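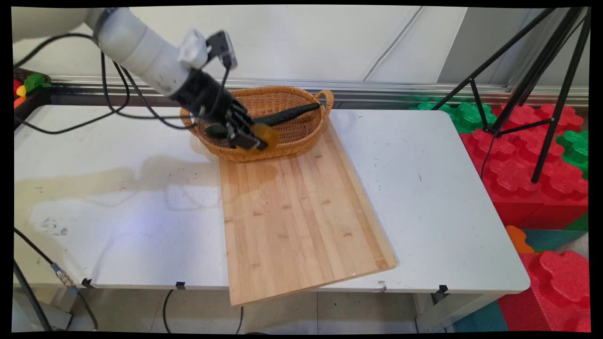

Verna Okafor wrote to us that her first basket dried out of shape because she left it on a radiator overnight, and she asked that the drying steps be put ahead of the storage steps. They now come first in this section.

Section 10. Cleaning and drying your Flasano basket

Applies to all woven baskets in the Flasano range, with or without a handle. For lined baskets, take the liner out and wash it separately according to its label.

Before you start

You will need a soft brush, two clean cloths, mild dish soap and a bowl of lukewarm water. Do not use bleach, furniture polish or a steam cleaner.

CAUTION: Do not put the basket in a dishwasher or leave it standing in water. The weave swells and may split as it dries.

Cleaning

1. Empty the basket, turn it upside down and tap the base to loosen crumbs and dust.

2. Brush along the strands, inside first. Work around the foot of the handle, where dirt collects.

3. Add 2 drops of soap to 300 ml of water. Dip one cloth and wring it out well.

4. Wipe the basket all over. Do not scrub at stains. Wipe them again once the basket has dried.

5. Go over it with the second cloth, dampened with plain water.

Drying

6. Press the basket gently back into shape with both hands while it is still damp.

7. Set it on a rack in a shaded, airy place. Keep it away from radiators, ovens and direct sun.

8. Turn it over after a few hours. Drying takes almost 10 hours in a warm room and longer in winter.

Note: A basket that creaks when lifted is too dry. Mist it lightly with water and let it rest before loading it.

Storage

9. Store the basket upright with nothing stacked on the handle. Do not seal it in plastic.

10. If you keep fruit in it, check the bottom layer every few days and remove anything soft. Juice left in the weave attracts mold.

Replacement liners are sold under part number 282. The older Cuvon liners fit the small oval size only. For loose handles, see Section 11, Repairs.

Text last revised 19/01/2024.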